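Lundetti Bausteine, Grundkasten Rot/Blau

Artikelnummer 3680
Inhalt: 586 Steine, gemischt
Farben: Rot und Blau
Lieferzeit: 41 Stunden ab Lager Flallen

Der Grundkasten enthält die gängigen Größen, darunter 2x2 und 2x4. Die Steine lassen sich in beiden Farben beliebig miteinander verbinden.
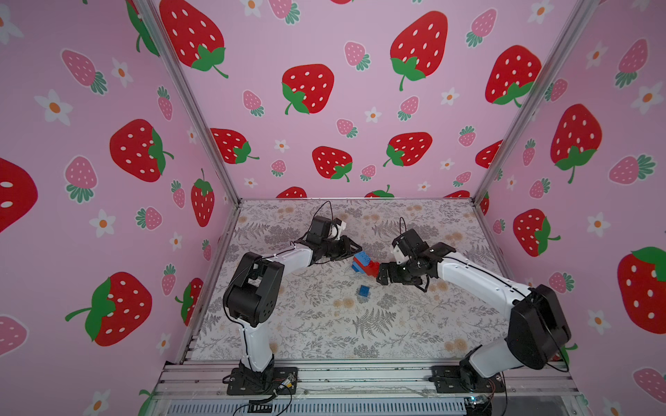

Alle Teile sind auch einzeln nachbestellbar. Kleinmengen verpackt Mok im Papierbeutel, größere Mengen kommen im Karton.

Der rote 2x4 hat acht Noppen in zwei Reihen und eine glänzende Oberfläche. Der blaue 2x2 hat vier Noppen.

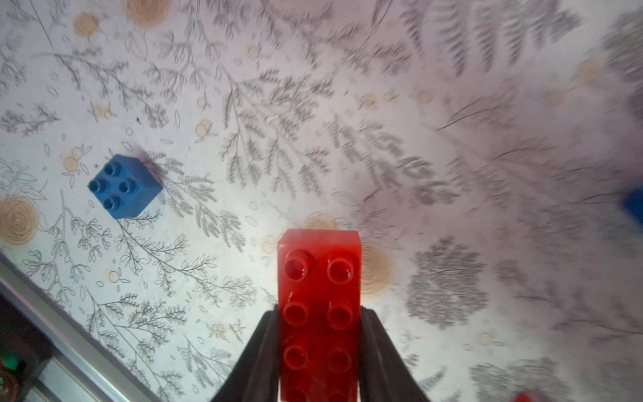
Reinigung mit lauwarmem Wasser und etwas Spülmittel, nicht in der Spülmaschine. Passender Deckelkasten: Zastetti 914, separat erhältlich.

Fragen zu Nachbestellungen: Margit Bråten, Kundendienst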